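Plomlow Tennis Club: Winter Pennant Update

The Division Two side went down to Furnival on Wednesday evening, losing the deciding doubles rubber in a third-set tie-break. Captain Glenys Bickerstaff commended the players on their conduct in difficult wind. The club remains fourth on the ladder, with finals places to be settled in August.

Chaimae Lahlou has withdrawn from the Wedus Open with a sore wrist and is expected to resume training shortly. Her singles position will be filled from the reserves list.

Resurfacing of the lower courts has been approved at a cost of $2,390. 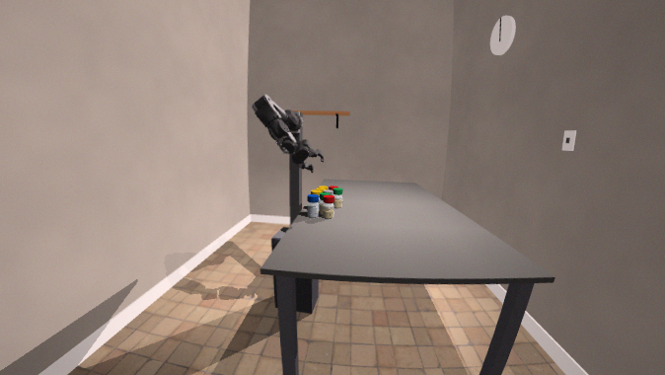
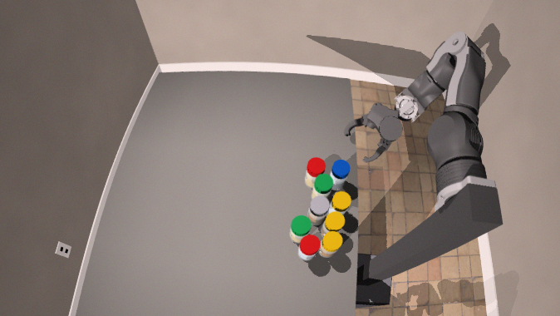 Members are reminded that entries for the club championships close at the end of the month. The fee is $37 for adults and $30 for juniors, payable at the office. Each event will be marked on the draw sheet in its own colour, as varied as the lids on the jars, and players entering more than one should check every colour before confirming their match times.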